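I keep reading that a desk mat will change how you work. Brindance wants $25 for theirs, and the page has 746 glowing reviews, which is the kind of number that makes me close the tab. I bought a plain one from Zitcombe instead.

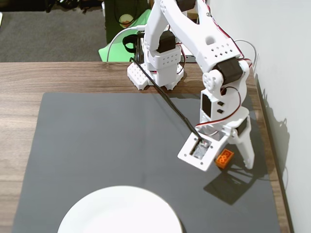 *Dark gray mat, wood table, one orange brick.*

So far, a mat is a mat. Parviz swears his keeps small parts from wandering off, and maybe it does, but I've lost 3 screws this month and I doubt a rug for my desk would have saved them. I do like the color. Ask me again in September.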